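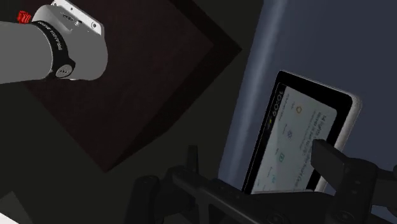

Figure 3. Arm joint with black band and round gray cap.

Section 3: Preparing the Skin Test Record

The Weltine recorder keeps the results of the skin prick test for each patient. Please read this section completely before the first patient comes in.

1. Turn on the recorder and wait until the start page is shown.
2. Enter the patient number and choose the allergen panel. For house dust mite and pet dander, the panel code is 296. For foods, the code is 629.
3. Ask the patient which medicines were taken during the last days. Write every antihistamine in the field "Medicines".
4. Mark the forearm with the skin pen. Keep a distance of 2 cm or more between the marks.
5. Apply the drops in the same order as on the page, and press Start Timer.
6. When the timer rings, measure each wheal in millimeters and enter the value.

Note: A wheal that is 3 mm larger than the negative control is shown as positive. The doctor must confirm each result.

Caution: Do not leave the patient alone during the test. If breathing becomes difficult, stop the test and call the doctor at once.

Text of this section: Siiri Harju. Revised in December.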